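Grirnwood Letters: transcriptions of household correspondence

Version notes last revised 11/09/2020

Grirnwood is a set of 2,894 transcribed letters and postcards, mostly written between family members in rural districts and small mill towns. It was put together for people working on spelling variation and everyday handwriting. The originals are held in two places: the larger part in the Fonden boxes, the rest in the Štefanec deposit. Transcripts are plain text, one file per letter, UTF-8.

What is in the folders

letters/ holds the transcripts. File names give the source, box and item, for example fonden-07-112.txt.
meta/ holds one CSV per source with sender role, place, language and page count.
notes/ holds the transcribers' queries, unedited. 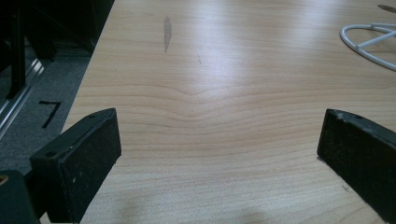

Original spelling is kept everywhere, including doubled letters and missing apostrophes. Line breaks follow the paper. Words struck out by the writer are in square brackets with a leading minus sign. A word we could not read is marked [?], and a doubtful reading has the question mark straight after it with no space.

Letters under 50 words are included but flagged "short" in the metadata. Leave them out if you are measuring sentence length. Postcards are nearly all short.

Splits

Test: 1,000 letters. The remainder is for training and development, divided however you like. No writer appears on both sides of the split. In an earlier release the Štefanec letters were split by date and several writers did cross over, so scores from that release should not be compared with new ones. 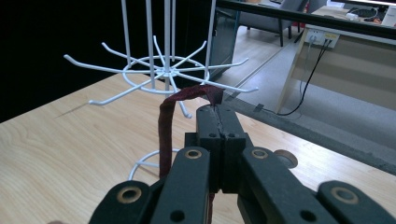 2 min read

Known problems

Dates in the Štefanec metadata were normalised by script, and day and month may be swapped where both are 12 or lower. The July letters have been checked by hand. The others have not.

Box 4 of the Fonden material has water damage and a high rate of [?] marks.

Place names are given as written. We have not matched them to modern ones.

Tools

Clusura, the small checker in tools/, looks for unclosed brackets and stray control characters. Run it before sending corrections. It stops at 2,000 warnings, so fix the first batch and run it again.

Licence

Transcripts and metadata may be reused with credit to the Grirnwood Letters. Scans are not covered by this licence and are not distributed here.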